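### 3.2 Where the mending happens

When I started visiting people for this chapter I had a picture in my head of a sewing table, with a lamp and a tin of pins and maybe a machine under a cover. I got that picture from my grandmother and it was nearly useless. Of all the homes I went to, only Ulla Rantala's had a table that was kept for sewing, and she told me she mostly cuts out on the floor anyway. Everyone else worked on whatever soft, flat thing was nearest — a bed, a couch, the seat of a big chair.

Kerttu Huttunen put it best, I think. She said a hard table is for measuring and a soft one is for looking. You lay the trousers down, you walk off and make coffee, and when you come back you can see what's wrong with them. I've started doing this myself (my partner is not thrilled about the couch) and she's right, it does help, especially with black cloth, where a crease or a crooked cut is so easy to miss under a lamp.

Figure 4 has the kind of garment I heard about most: dark trousers, cut at the leg and still without a hem. Both raw edges are shedding threads, and on beige fabric you can follow every one of the short dark ones sticking out.
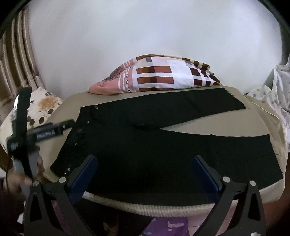
**Figure 4.** Black trousers with unfinished leg ends, laid out flat on a padded surface.

### 3.3 The unfinished hem

I want to stay with hems for a bit, as they took up far more of my notebooks than I'd planned. My notes on them came to 2,316 lines in the end, and a good part of that is people telling me why a hem isn't done yet.

Siiri Nurmi cuts first and decides later. She wears trousers raw for a week or so, shoes and all, and only then picks the length. Béla Halász thinks this is madness. He pins, he presses, he folds twice, and he won't touch scissors until Wednesday evening when the house is quiet. Both of them had at least one pair waiting when I visited, so I can't say the careful method clears the pile any faster!

What they did agree on was fraying. A little fringe is fine and some people like it. Once the threads start pulling out in tufts at the corners, though, Siiri says you've lost the length you wanted and will have to trim again. Elsa Miettinen runs a quick zigzag along the cut the same day and then feels free to forget the trousers until December — her words. I come back to that zigzag in Section 4, where I compare it with the hand overcast that Kerttu uses.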